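Flallik, guide de bonnes pratiques pour cellules bimanuelles de table, deuxième édition : notre avis

Publié le 23 décembre 2022

Le classeur Flallik se présente comme un référentiel d'atelier pour les petites cellules à deux bras : 92 fiches, un jeu de formulaires de réception et une grille d'audit. Il ne remplace ni l'analyse de risques ni les normes applicables à la machine, et l'introduction le rappelle correctement. La première édition se limitait aux bras fixes isolés. Celle-ci traite le volume partagé, le rangement des consommables et le cheminement des câbles. Nous l'avons appliquée à un poste de tri de petits contenants, sans modifier l'implantation au préalable.

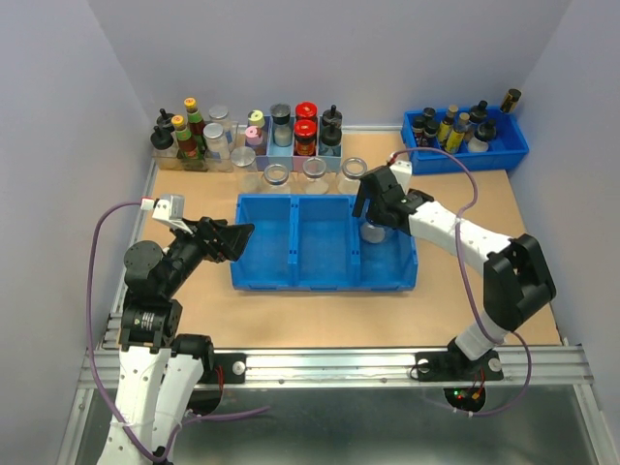

La partie consacrée au câblage est la plus solide du recueil. Elle impose de repérer, pour chaque faisceau, le point de fixation, le rayon minimal et la zone balayée par l'articulation voisine, puis de rejouer la trajectoire à vitesse réduite. Sur notre poste, la fiche s'applique directement au câble violet du bras droit, qui passe au-dessus de l'avant-bras, redescend le long du coude et fait une boucle autour de l'embase. Le formulaire demande une mesure du mou dans les positions extrêmes et non dans la seule position de repos. Il demande aussi de noter les conducteurs proches des supports fixés au rail avant, point que beaucoup de grilles internes ignorent. La rédaction est précise, les critères de refus sont chiffrés et l'auditeur n'a pas à interpréter.

Le chapitre sur le volume partagé est moins abouti. Flallik définit trois états pour chaque bras (actif, en attente, dégagé) et interdit à deux bras actifs d'occuper le même compartiment. La règle est saine. En revanche, l'état « en attente » n'est assorti d'aucune distance minimale par rapport au bac de travail. Une pince immobile au ras d'un bord est conforme au texte, alors qu'elle réduit la marge de l'autre bras. Nous avons retenu 40 mm en règle locale. Jarosław Cieślak, qui a relu nos relevés, aurait préféré une valeur liée à la vitesse, ce que le formulaire ne permet pas de saisir.

Rangement et dépose : les fiches distinguent la zone de stock, la zone tampon et la zone de dépose. Chaque contenant doit appartenir à une seule zone au démarrage du cycle. Les critères de stabilité portent sur l'assise, la hauteur et l'écart avec le voisin. Un contenant incliné dans un bac est classé en écart mineur s'il reste saisissable, majeur s'il dépasse du rebord.
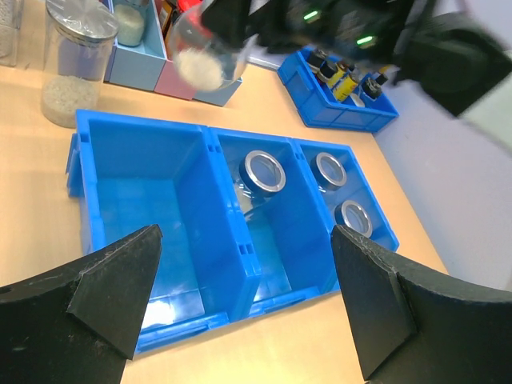
Cette distinction entre mineur et majeur convient pour des flacons fermés et rigides. Elle devient discutable pour les récipients contenant du grain, dont le contenu se déplace avec l'inclinaison et modifie le centre de gravité pendant le transfert. La fiche correspondante renvoie à une annexe de deux paragraphes, sans méthode d'essai. Les parois transparentes font l'objet d'une simple mention : « vérifier la détection ». Pour un bocal en verre clair, on attendrait au moins un protocole d'éclairage et un nombre d'essais. Le guide concurrent de Haltitz, plus court, traite mieux ce sujet.

La grille d'audit comporte 86 points. Elle se remplit en une demi-journée par une personne qui connaît la cellule. Le fichier de saisie fourni par Pesetbridge fonctionne sous tableur, avec deux défauts : les cellules de commentaire sont tronquées à l'impression, et la traduction française emploie indifféremment « pince » et « préhenseur » alors que le glossaire les distingue. Ragnvald Solberg a signalé le second point à l'éditeur ; un correctif est annoncé pour février.

Le journal des écarts doit être conservé pendant 600 cycles après correction. Exigence raisonnable, facile à automatiser.

Points forts : câblage, formulaires de réception, critères de refus.
Points faibles : bras en attente, contenants transparents, contenus granulaires.
Reliure : classeur à anneaux, pages non plastifiées, à photocopier avant usage en atelier.

Achat justifié pour un atelier qui exploite au moins une cellule bimanuelle et ne dispose d'aucune grille interne. Les utilisateurs de la première édition peuvent se contenter du cahier complémentaire, vendu séparément, qui reprend les fiches nouvelles sans la grille d'audit.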